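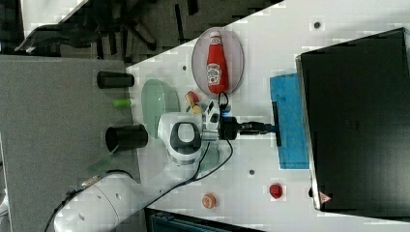 The Play Kitchen Table: Pictures from Our July Open Afternoon

Hello again, and thank you for your patience! I promised Siham Helmy that this page would be up by Thursday, and then the printer broke and my sister came to stay, so you are getting it a good deal later than that. Plenty of you have written to ask what we put out on the pretend kitchen table this summer and whether you could do the same at home. You certainly can, and for very little money, because nearly everything in our collection started out in somebody's cupboard or in a bag by somebody's front door.

For those who are new here, the Prestholm Toy Library lends out play food, dishes, puzzles and dress-up clothes to families on this side of town. We have 1412 pieces in the catalog at the moment, and I am fairly sure that half of them are small enough to go missing under a couch. The kitchen things are far and away the most borrowed, and they come back with the most stories.

Now for the table itself, with a line or two on the things I get asked about most.

The ketchup bottle. Red with a white cap, and lying on its side on the oval pink plate. Hanane Tawfik tells me her grandchildren put ketchup on everything they serve her, including the tea, and I believe every word of it. If you only ever buy one pretend bottle, make it this one, as children know exactly what it is for before they have learned the names of half the vegetables.

The plates and dishes. I do love these see-through colors, the pinkish one and the pale green one especially. They stack nicely, they wash up in a basin of warm soapy water, and you can hold them up to a window and turn the whole garden pink (ask me how I know). We lend them in mixed bundles, so please don't worry if you take home two greens and no pink.

The blue cloth. Such a cheerful blue! A plain rectangle of cloth is the hardest-working thing in any play kitchen. On the day you want a tablecloth it is a tablecloth, and after that it is a dish towel, a picnic blanket, a river for the ducks and a bed for a bear. We keep a pile of them in the hall cupboard and they go through the wash with the aprons.

The little red and yellow one. A small piece of toy food that sits just below the pink plate, and the kind that gets a different name from every child who picks it up. Ifeoma Nwosu's youngest calls all such things "lunch," and I have never heard a better answer.

The small round orange one. Peach or bun? We have had this out at the desk more than once. Hala Ait Ali is firmly for peach. I lean toward bun, though I will admit that I was hungry when I decided. Do write and tell us your view, as we would like to get it into the right basket.

The small round red one. Off on its own, lower down on the table. Little round foods are good for counting, for sorting by color and for filling a pan when the soup looks thin.

The bright green one. A small green cylinder between two black ones, over at the side. Bits and pieces of this sort are always handy, and a child who wants a can of peas or a pepper mill will find one in almost anything.

If you would like to borrow a kitchen bundle, the sign-up sheet is on the desk by the coat hooks, and Kanokwan Suksawat can put your name down by phone if you can't get in. We ask for bundles back after two weeks. Missing pieces do turn up, so please check coat pockets and the bottom of the stroller before you write to us feeling terrible. Donations of play food are welcome all summer, washed and in a bag with your name on it.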